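Bags, bricks and the back room

It's been a slow month on the blog. Most of March went on the back room, and most of the time in the back room went on plastic bags, which I didn't expect to be writing about.

For anyone new, we moved into the building behind the old Zirard dairy last winter. The back room has red brick on one side and a smooth grey concrete wall on the other, and for months we used it to store everything we couldn't be bothered unpacking. There were boxes up to the window. I finally cleared it so we could use the table, which was Mum's and had been standing on its end in the hallway with a blanket over it.

The first job was deciding what to do about the brick. It sheds. If you run your hand over it you get a bit of red grit, and there was a line of the same grit on the floor underneath when I moved the boxes. I got a price for sealing it and a price for plastering over it, and the plastering came in at $2,667, so that was the end of that idea. Sealing is $1,432 if somebody else does it. I brushed it down with a stiff broom, vacuumed it twice and left it alone for now. I like the colour, with the darker maroon ones mixed in and the pale mortar. 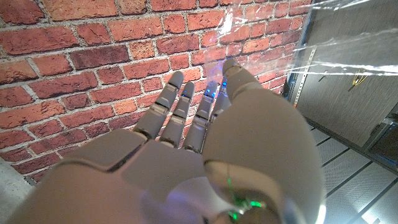 Jacinto Espinoza reckons old brick should never be sealed from the inside at all, because whatever moisture is in it has to come out somewhere, and he told me to live with it for a full year before spending a cent. He did seal his own place and had white salts coming through the coating by the second winter. So I'm waiting. If it's still dropping grit on everything next March I'll think again.

The table went against the brick. I wanted it under the power point, but the power point is mounted low and it took a bit of shuffling to get the back edge of the table to sit just beneath it, off to the left. It works well. I can plug in the label printer or a lamp and the cord doesn't hang across where I'm working. Electricians please don't write in, we've had it checked.

The top cleaned up better than I thought it would. I washed it with warm soapy water, let it dry overnight and gave it one coat of Mevon oil, wiped off after twenty minutes. The grain runs the long way and the colour is a medium brown, a bit warmer than I remembered. There's also a big rectangle of grey tape on it now, which is the packing area. Whatever is being sorted goes inside the tape and everything else is meant to stay off. It gets ignored as often as not. There's usually some odd thing parked up in the back corner, and at the moment it's a bumpy little dark brown thing that I keep picking up and putting back.

Now the bags. When I emptied the boxes I found that I'd been saving clear plastic bags for years. They were stuffed inside other bags, and those were stuffed inside a pillowcase. I went through the lot at the table one afternoon and got to 300 before I'd reached the bottom of the pillowcase. Some were bread bags and some had come around shirts or screws or bed sheets. I had plenty of reasons for keeping them and I'd reused almost none.

I sorted them by whether I'd put food in them. Anything that had held hardware or smelled of anything went out. Anything with a split seam went out. What was left I shook, turned inside out and wiped over, and then I tried to work out a way of storing them that wasn't the pillowcase.

Folding is the hard part. Thin clear plastic doesn't want to lie flat once it has been scrunched, and it clings to your fingers and to itself. The soft bags will fold into thirds and then roll up. The crinkly ones spring open the second you let go. I found it best to hold one with both hands, fingertips only, and pull it out gently from the middle to get the creases down a bit before trying to fold anything. Doing it on bare wood is easier than on the kitchen bench, where they stick.

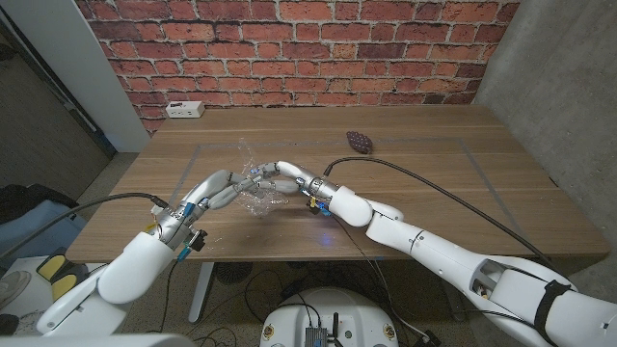 A reader wrote after my last post to say I should give up on folding altogether, and that she keeps hers in an empty tissue box, each one threaded through the one before so they pull out in a string. I tried it with 38 of the soft ones and it's good. The crinkly ones still won't do it, they're too stiff to grip each other, so those are lying flat in a shallow drawer under a phone book.

I took the rest to the soft plastics bin at the Hinojosa shops, which was nearly full at ten in the morning, so I'm clearly not the only one with a pillowcase.

Still to do in the back room: a shelf on the concrete side (I need a masonry bit, the one I have is blunt), something for the floor, and the door frame wants a wash. I also want to go through the seed packets before the weather turns. They're in a Clilach biscuit tin somewhere, possibly the shed. If I find it I'll put the list up here for anyone wanting to swap, mostly beans and a few kinds of lettuce.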